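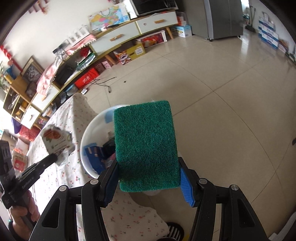 **Kitchen Waste Sorting: Results to Date and Reminders for Residents**

The household waste program run by Semus in the Snorradóttir apartments has completed its first full collection period. Of the 1,054 bags collected from kitchens in the three buildings, 113 contained items that should have gone elsewhere. Food wrappers and used cleaning supplies made up the largest share.

Scouring pads continue to cause confusion. The common green pads are not accepted with paper, plastics or food scraps, and they should be placed in the general waste bin once they are worn out. Residents are asked to rinse them first and shake out any food. Sponges and dishcloths that can no longer be washed are handled in the same way.

Packaging should be sorted as follows:

- Crumpled film, snack packets and candy wrappers: general waste, unless marked for plastics collection.
- Rigid plastic containers: plastics, emptied and rinsed.
- Printed cardboard sleeves: paper, flattened.

Small open bins are suitable for use in the kitchen, provided that their contents are bagged before they are taken to the collection room. Loose waste was found in the chutes on 66 occasions during the period. Bin liners may be picked up at the Prosent service desk in the lobby of the north building, at no charge, until the end of May.

Floors near kitchen bins should be checked for scraps when the bin is emptied. Cloths placed under or beside bins may be washed with ordinary household laundry.

The revised sorting chart will be posted in each laundry room. Copies in large print are available from the service desk on request.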